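4. Setting up the power strip

Okay, this is the step I always used to rush, so take your time with it!

4.1 Clear the tabletop and give it a wipe.
4.2 Lay the power strip near the middle of the table. I like to leave 30 cm free on every side (more if your plugs are chunky).

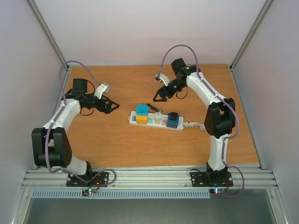 Skundby Bench Club, table set-up pages

4.3 Run the strip's cord to the wall outlet, never to another strip. Keep it off the floor where people walk.
4.4 Plug in one thing at a time and push each plug all the way down.

Note: I wait about 60 seconds between plugs, but that's just me.

CAUTION: No drinks on the table, please! If a plug feels warm, switch off at the wall and go find Fatima Shezi before you touch anything else.

Next up is section 5, labeling your cords.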